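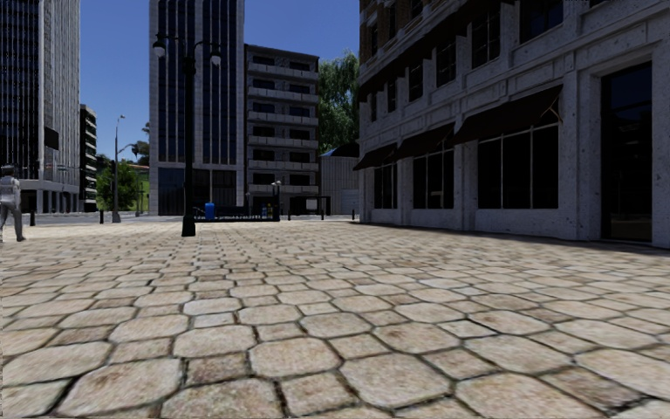
4. Sealing Joints in Outdoor Paving

This section covers the use of Koneck joint sealer on stone and concrete pavers laid outdoors. Read section 3 (Cleaning) before you begin. Sealer put down over dirt or old moss will lift.

You will need the Koneck applicator, the narrow nozzle, a stiff broom, a leaf blower and a roll of masking tape. One 576 ml cartridge fills a short run of joints. Wide or uneven joints use more, so buy a spare.

4.1 Preparing the joints

1. Scrape out loose sand and weeds to a depth of 2 cm.
2. Sweep the surface, then blow out the joints.
3. Let the paving dry overnight.
4. Where square stones meet larger ones at an angle, check the corners by hand. Grit collects there and the broom will miss it.

Note: Oil and rust stains should be treated first with Zosari stone cleaner. The sealer does not hide them.

4.2 Filling

1. Cut the nozzle at the first mark for narrow joints or the second mark for wide ones.
2. Load the cartridge and squeeze a little sealer onto scrap cardboard until it runs evenly.
3. Start at the edge farthest from your exit.
4. Hold the nozzle upright and pull it toward you. Stop just below the top of the stone.
5. Wipe spills at once with a damp cloth.

CAUTION: Do not apply in direct midday sun. The top will skin over and trap air underneath. In hot areas, begin before 9 a.m.

CAUTION: Wear gloves. If sealer gets in your eyes, rinse with clean water and see a doctor.

4.3 Drying

Keep people off the paving for 3 hours and vehicles off until the next day. In cool weather, from September on, double both times. Cover the work if rain is expected.

Order replacement nozzles as part 378. The older Dukness nozzles do not fit this applicator.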